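The listing said "deceptively spacious", so I went in expecting a cupboard, and I got one. The second bedroom of the house in Oltcombe would have taken a single bed if you were prepared to climb in from the foot of it. The agent stood in the hall, because there wasn't space for both of us, and called out that it would make a lovely study.

I have been looking at houses since February. I'm not a desperate buyer and I'm not an especially fussy one, but I have come to think that the way we describe homes for sale has drifted so far from the homes themselves that the two should be treated as separate products. You read the listing for entertainment. Then you go and find out what is being sold.

My complaint is mostly about floor area. Everyone gets cross about the adjectives, and the adjectives are silly, but at least a grown-up can translate them. "Cosy" means small. "Original features" means the wiring. "Would suit a handyman" is close to a threat. What I can't translate is a missing number. Of the listings I saved in the past few months, hardly any gave an internal floor area, and the ones that did had plainly been measured by people with different ideas about what counts as internal. One included the garage. Another included a covered deck, on the grounds, I was told, that it was "used as living space by the vendors". Well, I use my car as a dining room. I don't put that on the registration.

Then there's the Oneris score. If you haven't been near a property website lately, you may have missed these. Oneris is one of the outfits that sells agents a rating to stick beside the price, a number out of 974 that is supposed to tell you how "liveable" a home is. Why 974? I asked. The answer was that the scale reflects the underlying model. I asked what the underlying model reflected and was sent a brochure.

The cupboard house scored very well. It scored better than a plain brick place two streets over with three proper bedrooms, a laundry you could turn around in and a north-facing yard. As far as I can make out, the cupboard house got its marks for being near a café and for having been photographed nicely. I can't prove that, as the brochure doesn't say how anything is weighted. It does have a good many colours in it.

I rang the agency and put it to them that a rating paid for by the seller's agent is an ad. The young man I spoke to was very pleasant. He said buyers found it helpful. I said I was a buyer and I didn't. He said he would pass on my feedback, and maybe he has.

What would I have instead? A floor plan with dimensions on it, drawn to one published method, on every listing, before the first open house. The year the roof was last done. The date of the last electrical work and whether there's paper to go with it. The rates. The average of the last few power bills, which the owner has in a drawer. I would trade every sunset photo on the internet for that drawer.
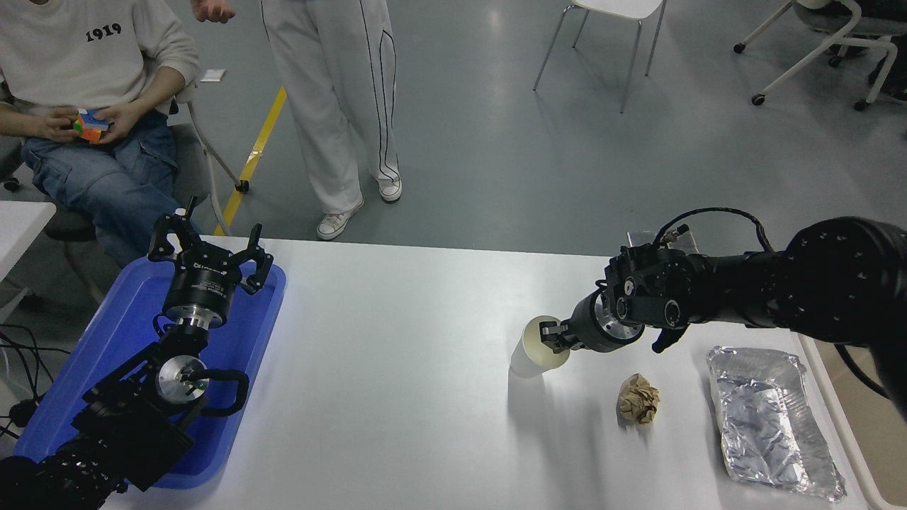
Aino Kauppinen wrote back, when I tried an earlier version of this argument out in an email, that I was asking sellers to pay for my homework. A measured plan costs up to $400, she pointed out, and a vendor who is already up for styling, photos, advertising and commission has every right to ask what they get for it. If buyers wanted the number badly enough they would refuse to turn up without it, and they keep turning up. She also thought I was being hard on the adjectives, which in her view do no harm to anyone over the age of 12.

I've thought about that a fair bit and I don't buy it, though the part about turning up stings. I do keep turning up. I drove to Garba on the strength of a photo of a bay window.

Take the cost first. Say the plan is at the top of her range. The styling package I was quoted when I asked about selling my own unit was $3496, for six weeks of somebody else's couch. That's money spent on making rooms look bigger. A fraction of it would tell people how big they are, and I suspect that's why it doesn't get spent. An owner with a generous house has nothing to fear from a tape measure. The rest have a reason to prefer the couch.

As for the homework, it's being done anyway, over and over, by everyone who comes through the door. At the Garba open house I saw couples pacing out the living room heel to toe. We all had our own tape or our own shoes, and we all went home with a slightly different answer. Then each serious buyer pays for a building inspection on the same building, and the inspectors crawl under the same floor and write the same sentence about the same stump. One report, commissioned once and available to all comers, would be cheaper for the lot of us. I know the objection, that a seller's report will be a soft one. Fine. Make the inspector liable to whoever ends up buying. Inspectors become much less soft when their name is attached.

I should be fair to the Lorneo listings, which are the nearest thing I've found to what I want. Lorneo is a small agency, it handles older houses mostly, and it puts a dimensioned plan on each of them. The plans aren't beautiful. One had the bathroom labelled twice. But I looked at it for a minute, saw that my table wouldn't fit in the kitchen, and stayed home. That saved me an afternoon and saved the agent a handshake. I can't see who lost by it.

Against that, I'm told the habit goes back to the founder, who retires soon, and the newer listings have started to say "sun-drenched".

My own unit was built in 2000 and is smaller than it looks in photos. When I sell it I'll have it measured, and I'll put the figure in the first line, ahead of the balcony. My sister thinks this will cost me money. She may be right, and if she is, I suppose that tells you what the adjectives have been worth all this time. I've asked two agents whether they'd run the listing that way. One said she'd never been asked. The other wanted to know if I'd considered getting a score.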